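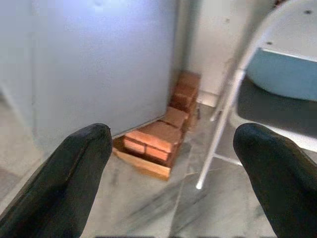
Ticket 2776
Product: Onesel home router with one Mollah extender
Subject: Connection drops every evening, extender stays orange
Opened: August 10, 2024
Status: Solved by customer

Good morning. I am writing about the wireless connection in my house, which I have with the Clelden internet plan. The router is in the hallway and the extender is in the back room. In the hallway everything works well. In the back room the connection is lost every evening and comes back after roughly 18 minutes. During this time the light on the extender is orange and the light on the router remains green.

I have had this equipment from March and it had no problem until I installed the last update of the Illden app. I cannot say if the update is guilty, I only mention the order of the events.

What I have tried before writing to you:

I restarted the router, then the extender, then both of them together.
I changed the password and connected all devices again.
I moved the extender to another outlet on the same wall.
I asked Clelden to test the line. They answered that the line is clean.

Support reply

Thank you for the detailed report. Please open the Illden app, go to Network, then Advanced, and tell us which channel the extender is using when the light is orange. Please also tell us if "Smart channel" is on or off.

Customer reply

Smart channel is on. In the morning the extender uses channel 5. When the light is orange the app does not show any channel, only a line. I looked at it for two evenings and it was the same on both of them.

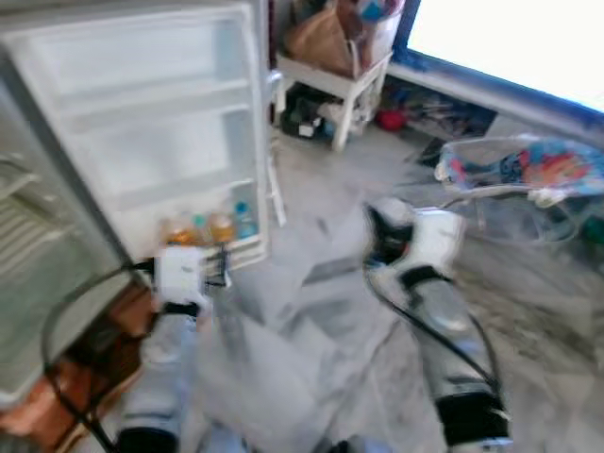 I also made the test with the laptop connected by cable to the router for the whole evening. With the cable there was no interruption, also when the extender was orange. So I think the router itself is correct and the trouble is between the two devices. I have attached the log file from the app. I am sorry for its length, I did not find how to export only one day.

Support reply

The log shows that the extender is searching for a new channel and cannot connect again until the search is finished. Please turn Smart channel off, choose channel 5 by hand, and set "Retry time" to 60 seconds. If possible, please also move the extender closer to the router, and keep it off the floor.

Customer reply

I did the change in the app without difficulty, but the menu has a different name in my version. It is called "Radio" and not "Advanced". Maybe you can correct this in your instructions.
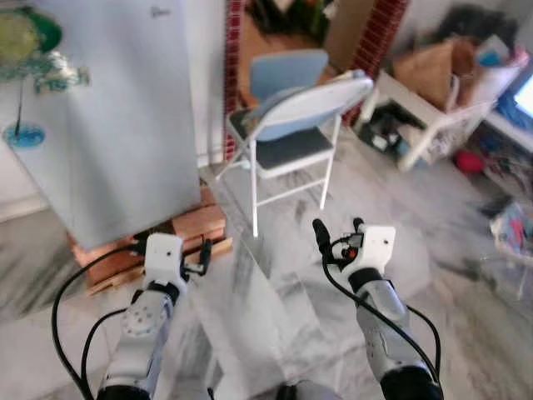
To move the extender was more complicated than to change the settings. The only free outlet nearer to the hallway is low on the wall, and I needed an extension cord to bring the extender up to a shelf. The back room is cluttered, and on the gray and white marbled floor a loose cord is easy to miss for the eye, so I fixed mine along the wall with clips. The signal in the app went from two bars to four.

First evening after the change: one interruption, very short. The light was orange and then green again before I could open the app.

Second evening: no interruption.

Third evening: no interruption. I had a long video call in the back room and the picture was good all the time.

Later I turned Smart channel on again, only to see, and the same evening the extender became orange. I turned it off and it is stable. Please tell me if a new version of the app will repair this, or if I must leave the channel fixed. For me it is acceptable to leave it fixed, but I would like to know it before the next update installs by itself.

Support reply

Thank you for testing this. Please leave Smart channel off for now. The fault is reported to the app team and this ticket is linked to their report. Your manual settings will be kept after an update. The name of the menu will be corrected in the help page.

Customer reply

Thank you, I will leave it off. You can close the ticket.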